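Velleten Household Sorting Words, version 2

Welcome, and thank you for stopping by! Velleten is a small word list with notes, built out of the things people say when they put stuff away at home. It holds 924 entries in American English, each one a short phrase ("the charger drawer", "odds and ends", "goes with the batteries") along with the kind of place it names and a plain gloss. Maarten Groen started it as a spreadsheet for a class he was teaching, and it grew from there with a lot of patient help from friends and neighbors.
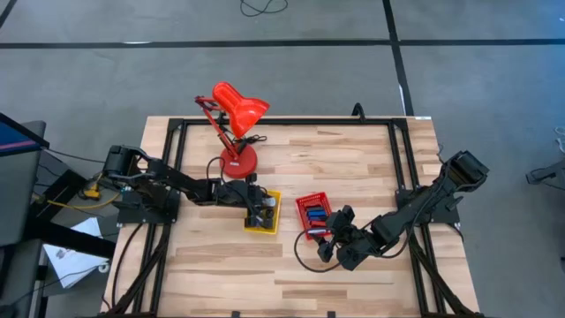
What goes in an entry

Each entry has four fields: phrase, place, gloss and source. The place field gave us the most trouble, and we went back and forth on it for most of November. People are wonderfully loose about what they call a container. Two small ones side by side on a wooden tabletop, one of them a yellow plastic tray, will get you "tray", "bin", "basket" and "the yellow thing" from four members of the same family, and we kept all of those as separate phrases pointing to the same place value. If you'd like them merged, the script merge_places.py does it in one go.

The source field is either "talk" (written down from conversation) or "note" (copied from labels, lists and fridge doors). There are 293 note entries, and the rest are talk.

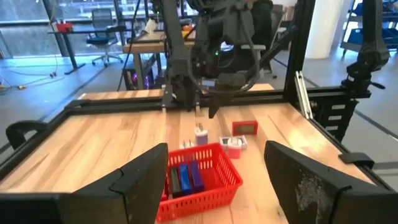
Red mesh basket with three battery-like blocks; place value "basket", see also "holder".

How the phrases were gathered

Ruben Smits did most of the listening, with a notebook, in kitchens and garages in Kouris and Prarnness. He asked people to talk through a tidy-up as if they were explaining it to a houseguest, for 30 minutes at the most, and then he read his notes back to them so they could strike anything they didn't want kept. Names and street names were taken out before typing.

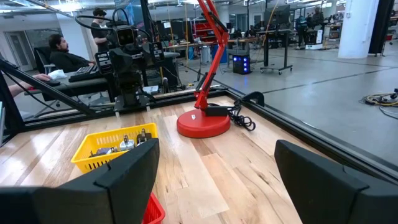 Spelling was normalized but grammar was left alone, so you will find "them cords" and "where the plugs lives" in there, and we hope you'll leave them be. Over 40 phrases turned out to be family jokes that made no sense outside the house, and those were dropped, a little sadly.

Files

velleten.csv: the full list
places.txt: place values and their glosses
merge_places.py: the merging script mentioned earlier
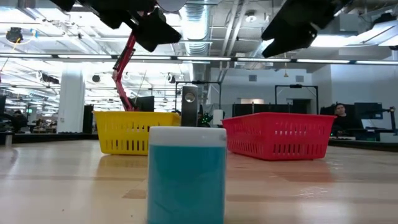
Lidded container in front, yellow and red baskets behind; place values "tub" and "basket".

Known gaps

Bathrooms are thin, and so are sheds. Isimow hosts the download and passes along corrections, which we read on Sunday evenings, usually with coffee.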